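Collbridge Cat Adoption Project
Progress report to the Dervishi Fund, July 2025

Hi Krishnamoorthy,

I promised you a readable update this time, so I'm writing it the way I'd tell it over coffee and putting the spreadsheet in a separate file (Aravind built it, so please send the hard questions his way!).

The big number first. We placed 57 cats between January and the end of June, against the 60 we told you we'd aim for. I'm a little sore about missing it, but June was rough. Two litters came in with eye infections and had to stay in foster homes three weeks longer than planned, and that held up everyone behind them in line.

Foster homes are up to 21, mostly thanks to the open evening in Mestotstead. We had hoped for a few sign-ups and came home with a clipboard full. Not all of them worked out -- one landlord changed his mind, and a couple of families decided on a dog -- but the ones who stayed are solid.

Your grant also paid for starter kits, and I want to spend a minute on those. Every adopter now goes home with a litter box, a scoop, a week of the food the cat already knows, and a sheet on the first ten days. Most of the cats that came back to us last year came back over litter trouble, so the sheet leans hard on that: scoop every day, keep the box away from the food bowl, and don't switch brands in the first month. 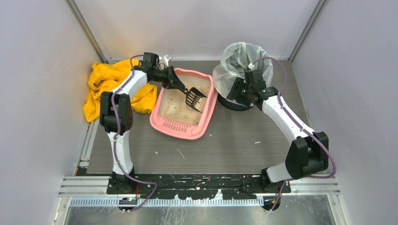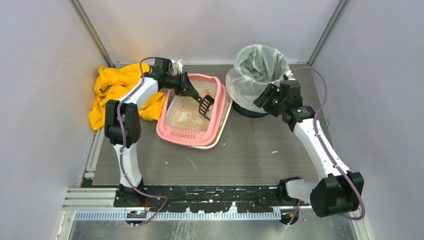
Jayanthi Hegde thinks the sheet is still too long, and told me that people with a scared cat under the bed are going to read four lines at most. She'd like the litter part on a card of its own, taped inside the lid of the kit. I think she's right, and we'll try it with the next batch.

On money, we've spent $1,207 on kits so far and $333 on printing and gas. Vet bills are the line I'm watching. The Pumeck clinic has held its prices for us through the summer, but they've been clear that they'll have to go up in the fall, and I'd like to talk to you about that before it happens.

Still not done: the Welsh version of the adopter sheet (Dwynwen Price has the draft) and the six-month follow-up calls. I've made almost none of those and I'm sorry. They're first on my list for next week.

Balakrishnan Chacko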